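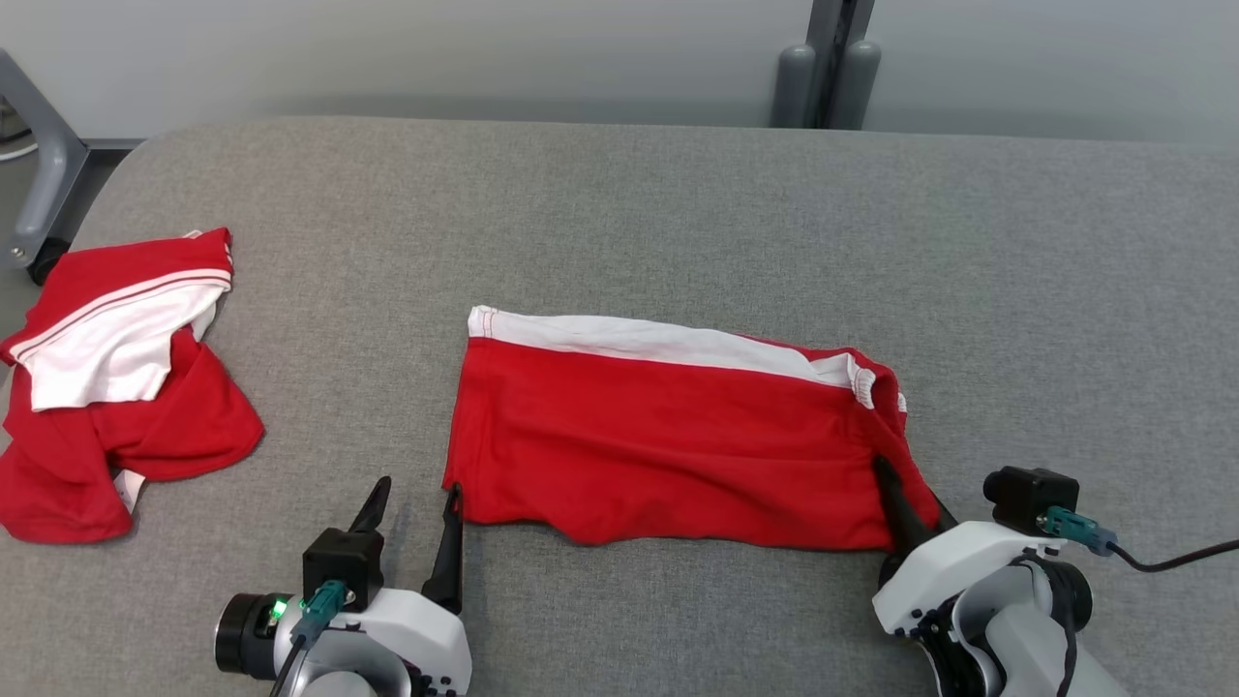
A red shirt with white trim and a folded red garment on a gray table.

Keep the parts counter open

By Amrit Boychuk
Apr 14, 2023

So Voltar is closing the parts counter at Mernbridge. You probably saw the notice, it was one paragraph, under the thing about the new paint line. Orders for spares go through a web portal now. Anything older than 19 years drops off the list. "Legacy products will be supported through the secondary market." Meaning eBay. Meaning a guy with a barn.

I think it's a bad decision and I think the company will regret it, and I want to get this down quick while I'm still annoyed.

Some background for anyone who doesn't run one of their compressors. The Goria is the old belt-driven model. Cast iron, ugly, weighs as much as a small car. They quit building it a long time ago but there are still plenty working, in body shops and sawmills and dairy barns, and in the back of my shop too. Mine was here when I bought the building. It needs valves now and then, a set of rings once in a while, and gaskets. Cheap stuff. You drove to Mernbridge, rang the bell, and whoever was on the counter went into the back and came out with a brown box. Sometimes the box was older than the kid carrying it.

Last February I needed a valve plate. Walked in with the cracked one wrapped in a rag. The man took one look and said that's the early head, you want the one with the wider seat, and don't let anybody sell you the other because it'll bolt right up and then it'll leak. Forty-five second conversation. Saved me a week. The portal can't do that. The portal has a drop-down menu with the Goria listed once, and there were at least three different heads.

Now the case for closing it. I've heard it and it's not crazy. Shelves cost money. A valve plate that sells twice a year is sitting there with rent and tax and insurance piling up on it, and the accountants look at the slow movers and see dead cash. There's a person on the counter who has to be paid whether the bell rings or not. And the building is old, the roof leaks, they want the floor space for the new line. Fine. All true.

But look at what they're counting and what they aren't. The counter gets charged with its own rent and only gets credit for its own sales. When I bought a new rotary machine for the front bay I bought Voltar. Paid more for it too. Why? Brown boxes. I figured if they'd look after a machine that old, they'd look after this one. That sale got booked to the equipment side, some salesman got his commission, and the parts counter got nothing. I doubt there's a column on anybody's spreadsheet for it.

Nineteen years is a strange number, by the way. Not twenty. Somebody picked it off a report, I'd bet, where the line happened to cut below a bunch of part numbers they wanted gone. A compressor at 19 is middle aged. A lathe at 19 is practically new, half the lathes in this county have been through two or three owners. Industrial equipment isn't phones. People bought it with a loan, paid off the loan, and then it started making them money. You cut it off right when the customer is finally ahead.

I put a short version of this on the shop page and got more replys than I get about anything, including the time we had the flood.

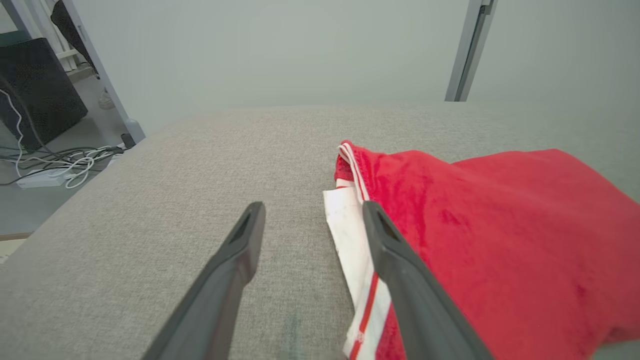
Giorgia Messina thinks I'm being sentimental. She wrote that she stocked spares for years at a different firm and that every counter in the country is full of parts for machines that went to scrap long ago, that the customers who cry loudest when it closes are the ones who come in for a single gasket and pay cash, and that if I want the shelf kept full I should be ready to pay triple for the valve plate. "Would you?" she asked.

Yes. I would. Triple is still nothing next to a day with no air. Nobody offered me triple! That's part of what bugs me, the price of those plates barely moved in all the time I bought them. If the counter was losing money on slow parts then charge more for slow parts. Put a service fee on it. Ask people. I'd guess most of us would grumble for a minute and then hand over the card.

She's right that some of that stock is for machines that are gone, though. I'll give her that. So clear it out. Find out what's still running. They've got serial numbers, they've got invoices going back forever. Write to the owners. I have never once in my life gotten a letter from Voltar asking if my machine was still alive.

And if they truly don't want to carry the parts, then let go of the drawings. This is the bit I care about most and I've left it to now, sorry. There are small machine shops that could turn out a valve plate in an afternoon if they had the dimensions and the material spec. Thanasis Lazaridis told me he would run a batch of 200 tomorrow, and put his own name on them, and stand behind them. He asked for the drawing. Got a form letter about intellectual property. On a part the company has announced it's not going to make, for a machine it doesn't build.

What exactly is being protected there? I don't see it. Nobody is going to copy the Goria and take over the market. It would be like stealing the recipe for lead paint.

He can measure an old one, sure, and he probably will. But you measure a worn part you get a worn part's dimensions. And the steel matters, the heat treat matters. Those plates flex thousands of times an hour. Get it wrong and it breaks up and goes down the bore, then you don't need a valve plate anymore, you need a compressor.

Farina did it the other way. When they dropped their small air dryers they licensed the whole parts list to an outside shop, drawings, patterns, leftover stock, the works. Took a small cut on each piece. Eight people work there now. I've bought from them and the parts come in a day or two and they fit. Farina didn't lose a thing as far as I can tell, and when someone asks me about dryers I still say Farina. Its not complicated.

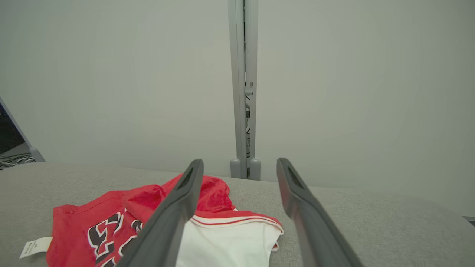 A crumpled red-and-white garment on a light gray upholstered surface.

One more thing and then I have to go, there's a truck outside.

The counter people. There were 13 of them at one time, back when the plant ran two shifts. It's down to a couple. What they know isn't in the portal and I'd be surprised if anyone has sat down with them to write it out. Which heads went with which crankcase. Which year the bolt pattern changed and then changed back. The gasket everybody orders wrong. That knowledge walks out to the parking lot the day the bell comes off the wall, and no amount of money gets it back later, when some new manager decides that service is what sets them apart and hires a consultant to say so.

Pay them for an extra month. Sit them down with the parts books and a recorder. Even if the closing goes ahead, even if I lose every other argument in here. That costs close to nothing.

I've written to the plant manager. If you own one of these machines you should too, and put your serial number at the top so they have to look it up. Keep it polite. The address is on the data plate, under the grease.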